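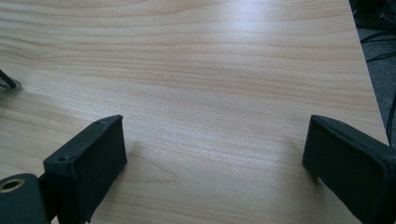 The desk top, grain running left to right. Curvier figure toward the upper left, straighter stripes lower down.

Nov 25, 2020

The laminate top has now been my main work surface for 13 months, long enough to write down how it has held up. I bought it as a bare panel from Flastau and put it on a pair of Siron trestles. Total assembly time was one evening, most of it spent leveling.

The panel is 40 mm thick with a particleboard core. The printed layer is a pale blond with honey and tan lines. I chose it over the gray version for a practical reason: dust and pencil marks are easier to find on a pale surface, and I would sooner find them than lean on them.

Glare is the main complaint. The finish was sold as satin, but under a ceiling light it is glossy enough to wash out the grain in a wide patch. With a monitor standing on that patch it doesn't matter. With paper on it, it does. I moved the desk 16 inches toward the window and put the lamp on the left side, which helped during the day and did very little at night. A desk mat would solve it completely. I don't like desk mats.

Scratches: three that I can feel with a fingernail, all at the front edge where my watch strap lands. The rest is surface haze that only shows at a low angle. The wavy print hides it better than a plain color would. Rings from mugs come off with a damp cloth, even the next morning. Solder flux does not, and needs isopropyl alcohol on a rag, followed by plain water. I tested the alcohol on the underside first and left it for 8 minutes with no change in color.

The edge banding is the weak part. One corner at the back lifted in the first winter, when the room was very dry. I pressed it back with contact adhesive and a clamp and it has stayed down. If I were doing it again I would go over all four corners before mounting the panel, as reaching the back ones now means unplugging everything.

Sag: none that I can measure with a straightedge, with the trestles set in from the ends. Two monitors and a small vise is the usual load. The vise leaves a dent if clamped without a scrap of plywood under the jaw, so the plywood lives in the drawer with it.

Cleaning is now a weekly wipe with water and a drop of dish soap. I tried the Hirari surface polish once. It made the glare worse and took two washes to remove, and the remainder of the bottle is under the sink.

Next job is a cable tray for the underside. The screws need to be shorter than I first ordered.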